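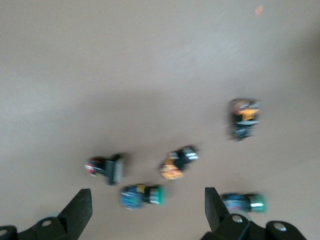
Sorting small parts with a bench arm: tips after a month with the Itora

47 shares | 4 comments

The Itora sorting kit is sold by Skastilano as a bench arm, a two-finger gripper with a wrist camera, and the software to run them. I have had one on my workbench since April, mostly picking push buttons and indicator switches out of mixed lots. These are the things I would pass on to anyone renting or buying one.

Use a plain, matt surface. Pale beige or grey works well. Shiny worktops throw reflections and the arm goes after them.

Spread the parts before you start. Tip out a handful and push them apart with a ruler until there is a finger's width between them. Heaps are slow.

Small round parts roll. If yours won't stay put, lay a sheet of thin craft foam underneath and tape down the corners.

Slow the wrist down for the last bit of travel. The default speed blurs the camera picture and you get missed grips. Rokeya Thambiah at Skastilano told me to halve it, and I have left it there.

Teach by cap colour first, then by label. Red and green caps were learnt quickly. Labels took roughly 2,000 picks before I stopped checking.

Wipe the finger tips on a Friday with a dry cloth – no solvent.

Parts standing on end are the weak point. Mine still knocks some over, then picks them up lying down.

Rental includes 3,000 picks a month, plenty for a home workshop. The Pakzad stand is extra and I would skip it if your bench is solid. A clamp does the same job.

Jurgita Hunt

Share this page | 4 comments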